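Préparer un colis d'épicerie dans un seul carton (sans tout écraser)

Publié le 17 avril 2022 par Morven Baxter
Rubrique : Rangement et envois

Je fais vite, j'en ai encore 2 à fermer avant la levée. On m'a redemandé la méthode après le colis envoyé à Evander Semple, donc je la mets au propre une bonne fois.

Il vous faut : un carton brun simple, du ruban adhésif large, des ciseaux, un feutre, du papier froissé (journal, kraft, peu importe). Une table dégagée sur les côtés. Et une balance de cuisine si vous êtes limite en poids.

Étape 1. Monter le carton

Fond d'abord. Les petits rabats, puis les grands par-dessus. Une bande au milieu, une de chaque côté, on appuie bien avec la paume. Retourner. Les rabats du haut restent grands ouverts, ne les pliez pas vers l'intérieur, on perd de la place et on accroche les sachets à chaque passage.

Carton déjà utilisé : ok si les angles sont encore durs. Sinon poubelle jaune. Arracher les vieilles étiquettes, toutes, même celle du dessous.

Étape 2. Tout sortir avant de remplir

Tout sur la table, devant et sur les côtés du carton. Les sachets de céréales, les petites boîtes en carton, les emballages plats, ce qui est long. Rien dedans tant que tout n'est pas sorti. Je sais, on a envie de commencer. La dernière fois j'ai commencé trop tôt et j'ai du tout ressortir pour une boîte de biscuits.

Regarder les dates en même temps. Ce qui périme avant août reste à la maison, chez moi en tout cas, le colis pour Cempaka Lau met parfois 14 jours.

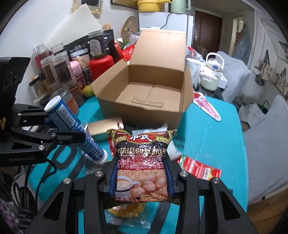

Ensuite on trie par forme. Pas par goût, pas par marque, par forme. Les boîtes rigides d'un côté, les sachets souples de l'autre, les tubes à part.

Étape 3. Le rigide au fond

Une couche de papier froissé, puis les boîtes à plat, serrées contre les parois. Si ça bouge quand on pousse du doigt, on cale avec du papier.

Les tubes : en diagonale si la longueur ne passe pas, sinon debout dans un angle. Bouchon vers le haut quand ils sont debout. Un tour d'adhésif sur le bouchon si vous avez un doute.

Étape 4. Les sachets

Les sachets de céréales en flocons se mettent debout, côte à côte, comme des livres. À plat ça marche aussi mais seulement au-dessus, jamais sous une boîte. Vérifier la soudure du haut avec les doigts : un sachet qui siffle quand on le presse, on le garde pour soi.

Les paquets plats se glissent dans les fentes, contre la paroi. Très pratique pour bloquer le reste.

Étape 5. Combler et fermer

Papier par-dessus jusqu'au bord. La liste du contenu sur le dessus, avec l'adresse recopiée (les étiquettes se décollent, Donnie Shearer a perdu un colis comme ça). Rabattre les petits côtés, puis les grands. Le couvercle ne doit ni bomber ni creuser. Adhésif en 3 bandes, pareil que le fond.

Secouer doucement. Un bruit = on rouvre et on rajoute du papier.

Étape 6. L'étiquette

Sur la plus grande face, à plat, pas à cheval sur une arrête. Feutre pour le nom, lisible. Photo du reçu avec le téléphone et c'est parti.

Prochaine fiche : les bocaux en verre. Kenneth Carnegie m'a promis ses cales en carton découpé, je teste et je mets ça en ligne.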